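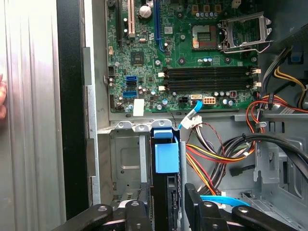 Ticket: gripper grabs go wide on the RAM job
Opened by: Wanting Deng
Queue: Ultov cell, data gathering
Status: open, waiting on Rok

Hi all, me again. I've been gathering examples for the memory fitting task since February and I've hit something I can't sort out on my own, so I'm writing it all down before I forget the order I tried things in.

The short version — 46 runs saved so far on this case, and a good chunk of the later ones drift to the left as the fingers come down towards the slots. I'm steering by hand the whole way, so you'd think I'd just correct for it (I do!), but then the correction goes into the recording and the model learns my wobble. Chenxi trained on the first batch and says the policy now does a funny little sideways shuffle before every grab. That's me, I'm afraid.

What I've tried:

Restarted the Clukach controller, 3 times. No change.

Homed the arm again from cold. Better for 4 runs, then back to drifting.

Swapped the finger pads for the spare pair. No change, and I've put the old ones back.

Slowed the hand controller right down. It hides the drift but the runs come out twice as long, and Lanying doesn't want long ones mixed in with the short.
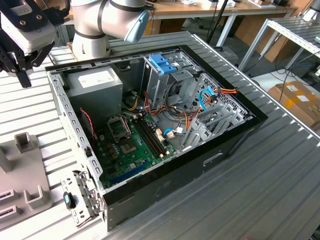
My best guess is that the tower creeps. It lies flat on the slats with the open side up and I lean on it more than I should when I reset between runs, so by mid-afternoon it may well be sitting a hair away from where the start pose thinks it is. I put a pencil mark on the table at 14:20 and I'll check it after the next batch.

Reply from Rok Omerović
Sounds likely, but send me the joint logs anyway. If the wrist reads the same at the start pose each time, it's the case. If it doesn't, it's ours. Please don't delete the bad runs, just tag them "drift" in Xia and I'll leave them out of the next training set.

Reply from Wanting Deng
Tagged! Logs are in the shared folder under Zurketness. The pencil mark has moved, by the way, 3 mm or so — well, the case has moved and the mark hasn't, you know what I mean. Ojārs has some rubber matting he can cut down, so I'll try that under the tower tomorrow morning and do a fresh batch with the same start pose. I'm leaving this open until Rok's been through the logs.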